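Boglárka swears by the new case. She paid 104 dollars for it and says it will outlive us both. I have heard that about luggage before, and about a toaster.

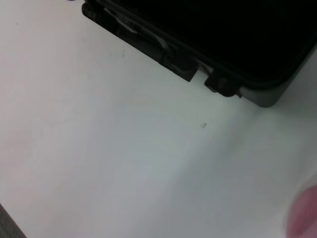 I still don't see why a few lenses need armor. My old bag did the job for years with one bad zipper. The black shell takes up a good piece of the white table, and those pale gray clips look small to me for something so big. We'll see in September, after Rellunstead.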